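Wrist camera useless on black cloth: drop it, or change how it's trained?

Asked in: Manipulation / Imitation learning
Tags: cloth folding, wrist camera, ablation, exposure
3 answers, 1 accepted

Question

I am training a visuomotor policy for garment folding on a single-arm cell. The observation is one head-view camera, one wrist camera, joint positions and gripper width. Actions are predicted in chunks of 20 steps. The training set is 3178 teleoperated episodes collected since February, across mixed colors, all on the same white table.

On light and mid-tone garments the policy does what I expect. On black garments it misses the corner grasp far more often, usually by closing short of the cloth or by pinching only the top layer. I ran the obvious ablation: same data, same seed, wrist camera masked to zero at training and at test. On light garments the masked policy is clearly worse. On black garments it is slightly better than the full policy. I did not expect the sign to flip.

Both cameras run auto exposure. The images are resized before the encoder, with random crop and mild brightness jitter. Views from the wrist and head cameras on a black item:

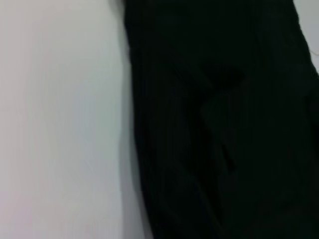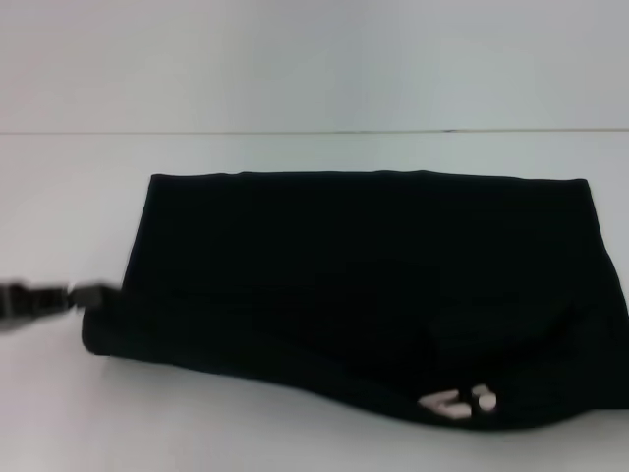

Black garment on the white table. First: wrist view. Second: head view, gripper at left.

My questions:

Is the flipped sign a known effect, or should I suspect a bug in the masking?

If it is real, is the right fix in the camera (fixed exposure, focus) or in the training (camera dropout, reweighting the black episodes)?

I would prefer not to recollect. Depth is not available on this cell.

Accepted answer
Cristóbal Retamal, October 26, 2023

The effect is plausible without a bug. Check the masking anyway: feed the masked policy two different wrist images with everything else held fixed and confirm that the action output is identical. It takes a minute.

Assuming that passes, consider what the wrist encoder is being given. In your wrist view the whole image is soft. The strongest contrast is the edge between the cloth and the pale surface, and most of the rest is near-black with faint vertical lines and one dark slit. The head view has a clean top fold line and a small pale print near the lower edge. A network trained on mixed colors has learned to use the wrist image for the last part of the approach, where it is informative on light cloth. On black cloth it keeps trusting that input and gets very little from it. Masking removes the misplaced trust. The head view alone is mediocre in both cases, so the masked policy wins only where the full one is being misled.

We saw the same pattern on the Gramosetti cell. What worked, in the order I would try it:

1. Lock exposure and gain on the wrist camera. With auto exposure, the brightness of the cloth depends on how much white table is in view, so the same fold has a different appearance from one step to the next. Set exposure for the darkest garment and let the table clip. You lose the table texture, but yours has none to speak of.

2. Check the focus distance. If the lens is focused at approach height, it will be soft at grasp height. No amount of training fixes that.

3. Train with camera dropout. Zero the wrist stream for a whole chunk, chosen at random, and do the same for the head stream at a lower rate. Drop whole chunks. Dropping single images mostly teaches the network to interpolate.

4. Only then reweight. Reweighting black episodes before fixing the input gave us a policy that memorized arm trajectories.

Item 1 does change the image distribution, so your old episodes will not match. You can get part of the way by applying a random gamma to the old wrist images during training and collecting a small top-up set with locked exposure. We used the top-up for the final 6 epochs only.

When you report the result, split it by garment color. An average over all colors hides the sign change completely, and I suspect a fair number of published wrist-camera ablations have this problem. Also report grasp success and fold success separately. In our logs the difference was all in the grasp.

Comments on this answer

Asker: Masking is fine, outputs are identical to the last digit. Exposure was on auto and drifting badly during the approach. I will lock it and rerun.

Asker: Rerun done with locked exposure, gamma augmentation and dropout, no reweighting. The full policy is now ahead of the masked one on black as well. The margin is small and I only have 2 seeds, so treat it with care. Focus is still to do; the lens needs a tool I have to order.

Answer 2

Have you tried more light? We put a Harries panel beside the table at a low angle and the folds in dark cloth became much easier to see. A lamp directly overhead did nothing for us. It also lit up the gripper and the policy got confused for a while until we collected new data, so it is not free. I don't have numbers.

Comment: Low-angle light is good advice, but it makes cast shadows from the arm. Randomize the lamp position if you do this.

Answer 3

Same problem here with the Corkix wrist mount. I just removed the black shirts from the set.

Comment: This does not answer the question.

Related questions

Camera dropout rate for two-view policies
Farkley controller: timestamp offset between wrist and head streams
Does action chunk length interact with wrist camera masking?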